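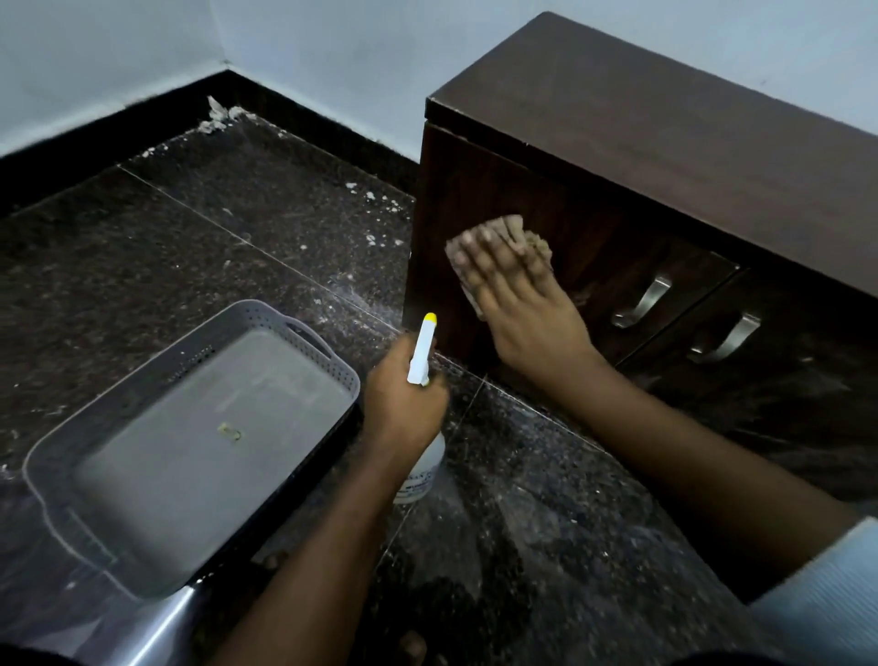 ## 4. What people do with the smell of a clean room

I went into this study thinking I'd be writing about dirt. My plan was to sit in people's homes in Castbridge, watch them clean, and ask how they knew when a surface was done. I had a tidy little coding sheet for it, with a column for streaks, a column for crumbs, and a column for what I called "touch checks" (running a finger along a shelf, that kind of thing). By the end of April I'd mostly stopped using the sheet, and the column I'd added in pen at the far right, labeled just "smell," was the only one that was full.

So this section is about smell, and about the ways the 16 households I visited talked about it. I'll get to the diaries in Section 5.

### 4.1 "It doesn't smell like anything happened"

The line in the heading comes from a woman in her sixties who lives in one of the older row houses near the river. She had switched to an unscented cleaner on her doctor's advice, and she hated it. She told me the rooms looked fine. She could see they were fine! But when she came home from the store and opened the front door, she had no sense that any work had been done in there, and it bothered her enough that she'd started boiling orange peel on the stove after she cleaned.

I heard versions of this over and over. Scent worked as a kind of receipt. It told the person who did the cleaning that the job was finished, and it told everybody else in the house that there had been a job in the first place. That second part matters a lot more than I expected. Several people (nearly all of them the ones who did most of the housework) said that a wiped-down surface gets no reaction from the family, while a strong lemon or pine smell gets at least a "you cleaned?" from somebody walking in.

One man put it to me as a complaint about his brother, who he shared an apartment with. The brother never noticed furniture, floors, or windows. He noticed bleach. So the man used a splash of bleach in the bathroom sink at the end of every cleaning day, whether the sink needed it or not, and he was perfectly cheerful about why.

### 4.2 Which smells count

Not every pleasant smell got treated as a clean one, and people had strong opinions here. Candles came up a lot and were mostly distrusted. A candle, I was told, is what you light when you haven't cleaned. The same went for plug-in fresheners, although two households were big fans and had one in just about every room.

Smells that counted tended to fall close to whatever the person's mother or grandmother had used. I'd ask what clean smelled like and get an answer set in some other house, years back: vinegar and newspaper on the windows, wax on the stairs, laundry soap grated into a bucket. A participant who grew up in Bruneo described a floor wash made with eucalyptus leaves and said nothing sold in Castbridge came anywhere near it. She had tried mixing her own. She wouldn't let me call it a success.

This is where my material lines up pretty well with the Sturnivard housework interviews, which I leaned on when I was putting my questions together. Those interviews treat scent as a side topic, but if you go back through the transcripts with smell in mind, you find it everywhere, usually tucked into stories about childhood. I only wish the interviewers had followed up a little more. There's a wonderful passage on starch that just stops when the interviewer moves on to ironing schedules.

### 4.3 Wood is its own case

Furniture deserves a short detour. When people talked about kitchens and bathrooms, the smell they wanted was sharp. When they talked about wooden furniture, they wanted something warm, and they got fussy about it in a way they never did with tile. Lemon was okay on wood if it was "an oily lemon." Pine was okay for some. Anything that smelled of the bathroom was flat-out wrong, and one participant told me she could tell from the hallway when her daughter had used the wrong bottle on the sideboard.

I tried to find out if this was a worry about damage, and in part it was. People do fret about finishes. But when I asked about a product that was gentle on wood and happened to smell like bathroom cleaner, most of them still didn't want it. A sideboard that smells like a bathroom has been put in the wrong room, more or less. I find the Muñoz model of "scent zones" helpful on this point. It suggests that we carry a rough map of the house in our noses and get uneasy when the borders blur. I'd push it a bit further and say the map seems to include single pieces of furniture as well as rooms, though I'll admit I'm working from a small group.

### 4.4 When the smell fades

How long should a clean smell last? I didn't plan to ask this, and I got into it only after one participant told me she cleans again "when it goes quiet." She meant the smell. For her, the fading scent was what set the schedule, and the look of the room hardly came into it.

After that I asked everyone I still had visits with, and went back by phone to the ones I'd already seen. Answers ranged from a couple of hours to most of a week. The shortest came from a man who said he aired the place out right after he finished, with every window open, and that the cold air was the smell he was after. I hadn't thought of fresh air as a cleaning product until then, and I've since found it hard to think of it as anything else. A few of the older participants agreed with him, and were pretty scornful of anyone who cleaned with the windows shut.

There's a practical problem in all this for a researcher. I can't record a smell. My field notes are full of words like "soapy" and "sort of green," and when I read them back months later I have only the faintest idea what I meant. The participants' own words are a lot better than mine, so in the next section I let the diaries carry more of the load, including the long entries that I first set aside as being off topic.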